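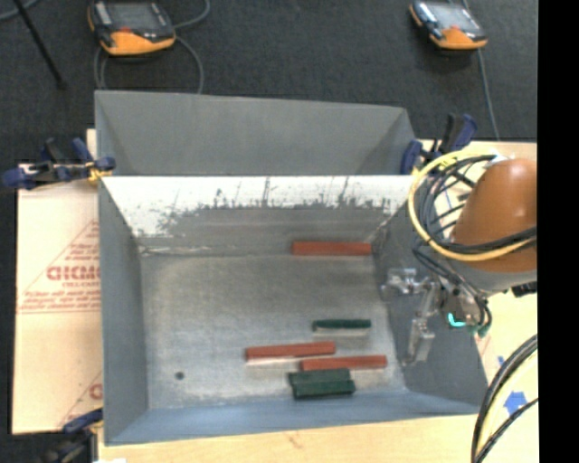

## Zirkeck gets its big screen back in May

Feb 15, 2019

I've been going on about this to anyone who'll listen, so forgive me if you've heard it already: the little film festival at Zirkeck is coming back in May! It's been away for 3 years, and I'd more or less given up on it.

The opener is Grirker, which I saw at a preview last month and haven't stopped thinking about (my sister walked out, mind you, so take that as you like). It's a first feature from a director who spent ten years cutting other people's adverts, and you can tell – there's hardly a wasted shot until the last half hour, when it goes a bit soppy. I cried anyway. It runs just over 2 hours and there's no interval, so plan your tea accordingly.

Prultum, the distributor, is also sending a new print of Yoo, a ferry comedy I only know from a wobbly VHS tape with the ending missing. I've never seen how they get off the boat!

The hall holds 430 and the opening night is expected to fill up, as it did every time before. Tickets go on sale at the box office first and online the morning after, which seems a bit old-fashioned, but I rather like a queue. The rest of the programme is due out next month. I'm told there's a strand of shorts for children and a late-night horror, and I'll be at one of those, probably behind my scarf.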